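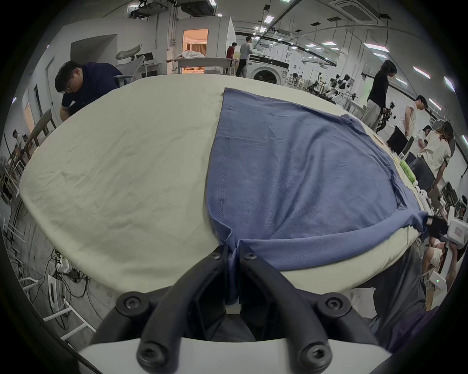

Workroom Safety Check, Bivwood Alterations and Linen Repair
Checked by: Despina Krasniqi
Walked with: Drita Shehu, floor lead
Date: 08/12/2020
Ratings used: OK / Fix / Stop use

Entrance, aisles and exits

1. Front and rear exits unlocked during working hours. OK.
2. Exit signs lit. OK at front. Fix at rear — the sign lights but flickers. Drita has ordered a new battery.
3. Main aisle clear to full width. Fix. Two bags of finished curtains were on the floor by the pickup rack. Moved while I was there. They had been there on the last check as well, so please find them a shelf.
4. Floor mats flat, no curled edges. OK.
5. Rear steps and handrail. Handrail bracket loose at the bottom. Fix within 14 days.

Electrical

6. Cords free of cuts and tape repairs. Fix. The cord on the second Tóth overlock machine has been wrapped near the plug. Replace the cord; do not rewrap it.
7. No power strips plugged into other power strips. OK. This was a Fix last time and has been taken care of.
8. Panel door closes, 36 inches clear in front. OK. Breaker labels are faded but can be read.
9. Outlets near the steam station have ground fault protection. Tested all, all tripped. OK.

Pressing and steam

10. Irons on rests when not in hand. OK.
11. Boiler gauge readable, relief valve tag current. Gauge OK. Tag missing. Stop use until Rekero sends someone to test the valve and hang a new tag. Drita shut the boiler off at the wall and put a note on the switch. The small irons have their own tanks and can stay in service.
12. Steam hoses. One soft spot near the coupling on the left hose. Replace before the boiler goes back on.
13. Heat gloves at the station. One pair found, two required. Fix.

Cutting and layout tables

14. Tables level and steady when leaned on. OK. The long one used to rock and has been shimmed.
15. Table covers smooth and fastened underneath. Fix. Covers should be pulled tight at the start of each shift. A fold under the cloth will throw off a rotary cutter.
16. Shears closed and stored in the block. OK.
17. Small tools and personal items kept off the layout surface while cloth is being handled. Fix. Phones go in the cubbies. Tweezers and anything else with a point go in the tray, including on short jobs.

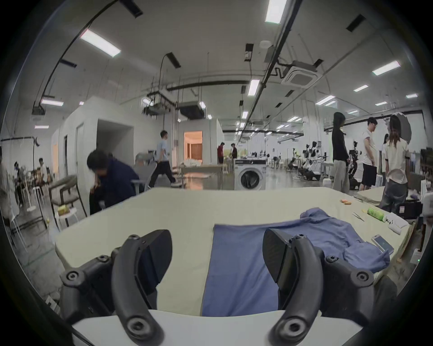
18. Pins and needles. Magnetic dishes at every station. OK. Broken needle log last filled in during March. Start using it again — each broken needle gets taped to the page with all pieces.
19. Lighting over tables. Readings taken at five spots, lowest was 570 lux. OK for cutting.

Sewing machines

20. Belt guards on. OK on all but the old Buster buttonholer, where the guard is held with one screw. Stop use until the second screw is in.
21. Finger guards at needle. OK.
22. Chairs roll freely and lock at height. One gas lift sinks. Tag it and take it out.

Fire and first aid

23. Extinguishers mounted, pin and seal in place. OK. The one by the rear door was behind a coat. Hook moved.
24. Lint removed from dryer trap and duct. Trap OK. No record for the duct, please send me the last invoice.
25. First aid kit. Out of burn gel and medium bandages. Fix.
26. Emergency contact list posted. Two people on it have left. Drita will reprint.

Follow-up

Items 11, 12 and 20 must be closed before that equipment runs. Everything else is due in 14 days. Send photos of the handrail and the new cord to Despina, and keep a signed copy of this sheet in the binder by the time clock.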